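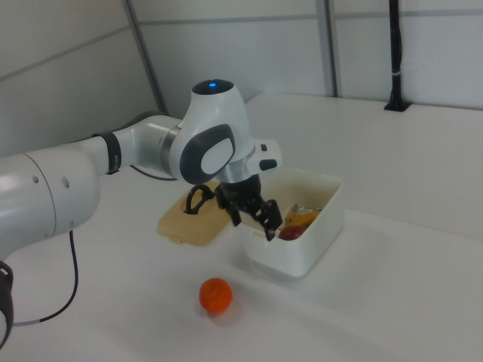

Art and Making | Drawing | Ages 8 to 11

How shading makes a flat drawing look solid

A pencil line has no thickness that you can feel. A circle drawn with one line is flat, and it stays flat however neatly it is drawn. To make it look like a ball, you add shading. Shading is the use of light and dark marks to show where light falls on an object and where it does not.

Tone

Tone means how light or dark a mark is. Bare paper is the lightest tone you have. The darkest tone depends on the pencil.

Pencils are sorted by letters. H stands for hard and B stands for black. A hard pencil leaves a thin grey line. A B pencil is softer and leaves more graphite on the paper, so the line is darker. The number tells you how far along the scale the pencil sits: a 5B is softer and darker than a 2B, and a 9B is very dark and smudges easily.

The parts of a shaded ball

Light from one lamp makes a regular pattern on a ball. Artists give each part a name.

Highlight: the small spot where the light bounces straight towards your eye. Leave the paper bare.
Light tone: the area facing the lamp.
Mid tone: the area where the surface begins to turn away.
Core shadow: the dark band on the side facing away from the lamp.
Reflected light: a slightly paler strip near the lower edge, caused by light bouncing up from the table.

That makes 5 parts. The dark shape on the table is separate. It is called the cast shadow, and it falls on the side opposite the lamp.

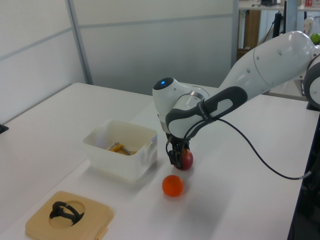

Prasau asks whether you can just rub the pencil with a finger to get the mid tone. You can, but skin leaves grease on the paper, and grease makes patches that will not rub out. A rolled piece of paper does the same job and stays clean.

Hatching

Hatching is shading with lines. Draw short lines side by side, all in one direction. Lines set close together look dark, and lines set far apart look light. If you draw a second layer across the first, it is called cross-hatching, and the tone gets darker again.

Try it

1. Draw a row of 5 squares.
2. Leave the first square bare.
3. Shade the last square as dark as your pencil will go.
4. Fill the squares in between so that the tone changes in even steps.
5. Keep the strip beside you and match your drawing to it.

In December the daylight goes early, so use a desk lamp and keep it in one place until you have finished. If the lamp moves, the shadows move too.

Words to know

Graphite: the grey material in the middle of a pencil.
Tone: how light or dark a mark is.
Cast shadow: a shadow that one object throws onto another surface.

Page last checked 27 Apr 2024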